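Notebook > Pilamton shop > Produce corner
Thursday, entry by Maritza Giraldo

Cabinet back against the wall side, crates tilted, dividers in. Long green beans in one of the top crates - they slide if the crate isn't full. Cardboard boxes still stacked by the wall, need to go before Dede brings the rest. Started on the mesh basket, yellow stuff first.

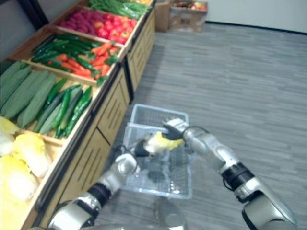
Slots in the front panels need a brush, dust gets in the bottom rows. Crate lip is 9 mm proud on the left end, sand it. Ordered 48 more liners from Firker. Oldřich wants the long boards left unoiled til we know about the smell.
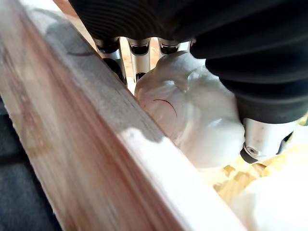
M. Giraldo / shop notes

Grain direction - keep it lengthwise on any replacment. Check edges for splinters. Ask Nathalie re: spare dividers.

Comments
Dede Amoah: boxes are mine, moving them after lunch
O. Trnka: 60 grit is too rough for that lip
Nathalie H.: got two dividers, both short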